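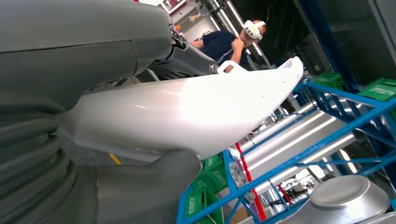
A gripper holding a long white plastic shell.

Robots pick things up with a part called a gripper. Before a robot is given a job, its gripper must be tested with objects of many shapes.
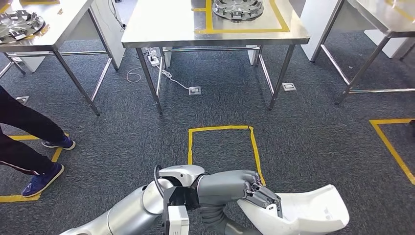 Naltach Learning Unit, Gripper Testing Section

A flat box is simple to hold. A curved, glossy shell is harder. The fingers must press firmly enough to stop it slipping, but too much force could crack the plastic. Yellow tape marks out areas on the floor and tables.

The section compares two grippers, named Sukis and Gotura. Each is given the same 38 objects, and each object is tried nine times. Waraporn Duangkaew records the results, including every drop. Seung-woo Chae studies the cameras, as a gripper works poorly when the robot misjudges where an edge is.

Try it yourself: pick up a plastic bowl by its rim using your thumb and one finger. Now use your whole hand. Which grip feels steadier? Try again with the bowl tilted.

Words to know
Gripper: the part of a robot that holds things.
Rim: the outer edge of an object.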